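Why did the robot drop the washing?

Have you ever tried to pick up a sock with a pair of kitchen tongs? It's harder than it sounds! If you squeeze too gently the sock slides away, and if you pinch a bit too near the edge you end up waving nothing at all, while the sock sits there on the carpet looking just the same as before.

Robots have this trouble too. In this chapter we're going to hear about one that went wrong, and how the people who look after it found out why.

The robot is called Apaza, and it lives in a workshop in Girville, where it is learning to sort cloths. It has two grippers, and you can think of a gripper as a hand with only two fingers. Inside each finger is a soft pad covered in ridges, a bit like the sole of your trainers, and the ridges are there for the same reason: to stop things slipping.

For a long time Apaza did very well. It picked up a cloth, lifted it, carried it across and let go over a bin. Then one morning in August it began to drop things. First it was a thin cloth, then a thick one, and by lunchtime it had dropped 11 of them. The oddest part was that Apaza didn't seem to know. It carried its empty fingers all the way over to the bin, opened them very carefully, and went back for the next one, as pleased as anything (well, robots don't get pleased, but you know what I mean).

Margaux Pons is the engineer who was asked to find the fault. She began with the motors, and the motors were fine. She looked at the wires, and they were fine as well. Then she rubbed her thumb along one of the pads, and it came away covered in fluff!

Every cloth leaves a tiny bit of fluff behind, so small that you would never notice it. But Apaza had picked up almost 600 cloths since anybody had last cleaned its fingers, and all that fluff had packed itself down between the ridges until the pads were nearly smooth. Imagine running across wet grass in trainers with mud squashed into the bottoms — whoops!

There was a second problem hiding behind the first. Apaza decided whether it was holding something by feeling how hard its fingers were pressing, and a thick layer of fluff presses back, just as a cloth does. So the poor robot was being fooled by its own dirty hands.
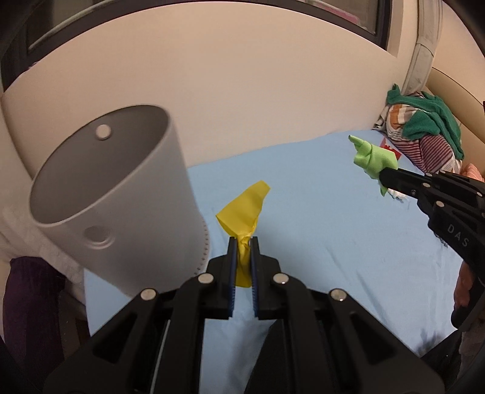

Two grippers, two cloths: one has hold of a yellow cloth and the other a green one.

Mending it was quite simple. Margaux brushed out the pads with an old toothbrush, and now they are cleaned after every 4 hours of work. She also changed the instructions, so that Apaza uses a camera to check for a cloth before it sets off for the bin.

A word about safety, too. Margaux switched the robot off before she touched those pads. A gripper can't tell a cloth from a thumb, and it would squeeze either one just as hard. If you ever visit a workshop with a robot in it, keep your hands to yourself until a grown-up who works there says it's all right.

Try it at home
You will need a pair of kitchen tongs, 6 old socks and a bowl. Move the socks into the bowl using only the tongs, then try it again with your eyes shut. How do you know when you've got one?

New words
Gripper: the part of a robot that holds things.
Fault: something that has gone wrong in a machine.
Sensor: a part that lets a machine feel or see.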